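実習ノート シミュレーション班
2023/06/16

课題名は「Wurnska」のまま。学内のロボット実習で、家具の取っ手やつまみをつかんで動かすところまでをシミュレータ上でやる。実機には触らない。今日は手先カメラの視点合わせと、つまみへの接近姿勢の見直し。

使用環境
シーン:Ekel 室内セット
実行スクリプト:Skanuvine 側のブランチ(先週からの続き、mainには未反映)
グリッパ:二本指、平行開閉
乱数シード:302、1927 の二つだけ
試行:シードごとに11回、計22回

前回までの状態
アプローチ姿勢を家具の正面から一律に与えていたため、つまみの手前で指先が板面に近づきすぎることがあった。目標点はつまみの中心に置いてあるが、指の長さの分のオフセットがスクリプト内で二か所に書かれていて、片方を直してももう片方が残る。今日はまずこれを一か所にまとめた。名前は finger_offset に統一。古い方の変数 tip_z はコメントアウトしてあるだけなので、来週までに消す。

作業1 オフセットの整理
finger_offset を設定ファイルに移し、読み込みは起動時に一度だけにした。実行中に書き換えても反映されないので、値を変えたらシミュレータごと立ち上げ直すこと。リセットボタンでは読み直さない。午前中にこれで三十分ほど無駄にした。値を変えても挙動が同じなら、まず起動ログの先頭に出る数字を見る。

座標系の向きも確認した。手先座標のz軸が指の伸びる方向、x軸が開閉方向。Ragnarsson の資料はxとyが逆なので、そのまま写すと手首が90度回る。資料のほうは直せないので、変換行列をかける関数を一つ挟んだ。関数名は仮。

作業2 手先カメラの視点
手先カメラはグリッパの根元に付けてあり、両方の指が下側に写り込む設定。指が写っていたほうが、対象との左右のずれを目で追いやすい。視野角は前回と同じ。手先の向きによって写るものがかなり変わるので、学習用に保存する前に一度は画面で見ておく。

つまみの無い視点では、暗い茶色の面が広く入り、輪郭の手がかりが少ない。逆につまみが正面に来ていれば、指の間の開きと比べて位置の見当がつく。どちらの視点も記録には残し、つまみが見えているかどうかのフラグを付けることにした。フラグは今のところ手入力。 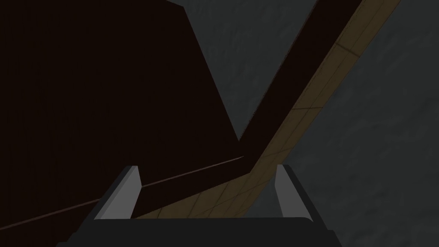
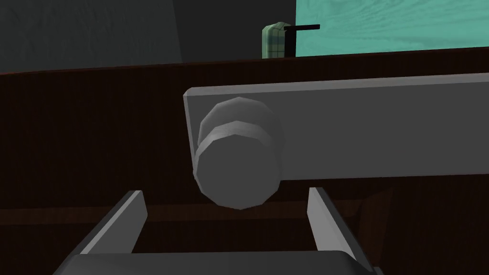
二枚とも手先カメラ、指は開いた状態。つまみが入っているのは二枚目。

作業3 接近姿勢の見直し
目標点へ直接向かわせるのをやめ、途中に待機点を一つ入れた。待機点では位置を合わせるだけで、指は開いたまま。そこで手先の向きを直してから、つまみに向かってまっすぐ進める。待機点までの経路は従来どおり関節空間の補間、その先だけ直線補間にした。

両方を直線補間にすると、初期姿勢によっては肘が伸びきって途中で止まる。シード302の4回目と9回目がこれ。エラーは出ず、そのまま時間切れ扱いになるので、ログの最後の行だけ見ていると把持の失敗と区別がつかない。時間切れと把持失敗は別の番号で記録するように変更した。古いログは番号が混ざったままなので、集計に使わないこと。

つまみの輪郭は多角形で、完全な円ではない。接触の計算に表示用の形状をそのまま使っているのか、別に簡略化した形状を使っているのか、まだ調べていない。指の当たり方が試行によって違うのはそのせいかもしれないが、今日の記録だけでは決められない。接触点の表示を有効にして一度見る必要がある。

結果
22回とも最後まで走った。途中でシミュレータが落ちたものはなし。
待機点を入れたあとの試行では、板面への接触警告は出ていない。ただし警告のしきい値を先週いじっているので、元の値に戻してもう一度走らせる。
指を閉じる動作までは入れたが、引く動作は無効にしてある。今日の時点で「つかめた」とは書かない。接触判定が片方の指だけでも真になる状態なので、両指の判定に直してから数える。

気になった点
・待機点の距離を設定ファイルに出し忘れた。まだスクリプトに直書き。
・手先カメラの画像の保存名が試行番号だけで、シードが入っていない。シードを変えて走らせると上書きされる。今日はフォルダを手で分けた。
・画像とログの時刻が一コマずれることがある。保存の呼び出しが物理計算の前か後かを確認する。
・レビュー用の共有フォルダに古い設定ファイルが残っている。finger_offset の行が無いものは旧版。

次回まで
tip_z の行を削除。
保存名にシードを追加。
しきい値を戻して同じ二つのシードで再試行。
接触点の表示を有効にし、つまみの衝突形状を確認。
両指の接触判定を書く。終わってから引く動作を有効にする。

中間発表は8月。発表資料に載せる試行は、保存名を直したあとのものから選ぶ。今日のデータは notebook フォルダに置いた。読み取り専用にしてあるので、使うときは各自の作業場所にコピーしてから。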